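Chapter 5
When the Work Changes Hands

Damian Wieczorek had packed mixed orders at the Brullmont depot for 21 years when his supervisor asked him whether he would like to spend a few weeks teaching a robot arm to do it. He told me he laughed, went home, talked it over at supper, and came back the next morning with a page of questions. Most of them had very little to do with robots. Who would answer for a wrong order? Would the night crew keep their hours? Would he still get to sit with Adamczyk at lunch?

I like to begin with Damian's page, which he was kind enough to lend me, as it is so much closer to what people really worry about than the charts we usually put at the front of a chapter like this one. A job such as his looks simple from the outside. A banana, a can of Spam, a mug and a puzzle cube each ask for a different grip, and a good packer has long since stopped thinking about it.

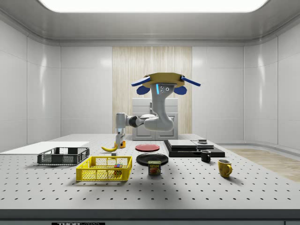 Put that knowledge into words, though, and you will find it slow going. At Brullmont it took from March until 11th November before the people on the floor and the engineers from Onside felt they were speaking the same language. The engineers wanted to hear about weight and shape. The packers wanted to talk about which items roll, which ones bruise, and what you do when one basket is sitting a little crooked beside another (you nudge it straight with your hip, of course, and how do you write that down?). In the end they had a list of 407 small habits, and Damian says he was prouder of that list than of any certificate he ever brought home.

His own day is different now. He lifts less and watches more, and he has found, to his surprise, that watching can be the more tiring of the two. He sets out the crates, checks the arm's work, and steps in when something has been picked up badly or left behind. Some of his friends enjoy the change and some miss the old rhythm terribly, and we will hear from both in the pages ahead, along with a smaller shop at Itley that tried the same thing and went about it in quite another way.

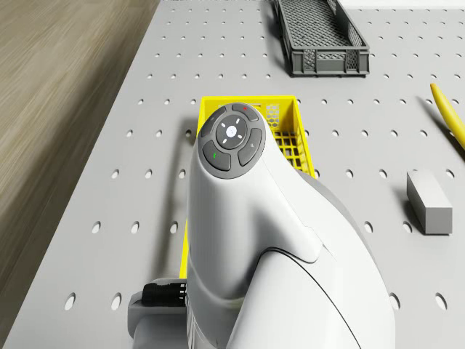
5.1 Tasks, Jobs and the Difference Between Them

Before we go any further, we need to pull apart two words that most of us use as if they meant the same thing. A task is a single piece of work, such as moving an item from a table into a crate. A job is the whole bundle of tasks, duties and friendships that a person carries through the day. Keep Damian's page of questions in mind as you read, and try sorting them under those two words.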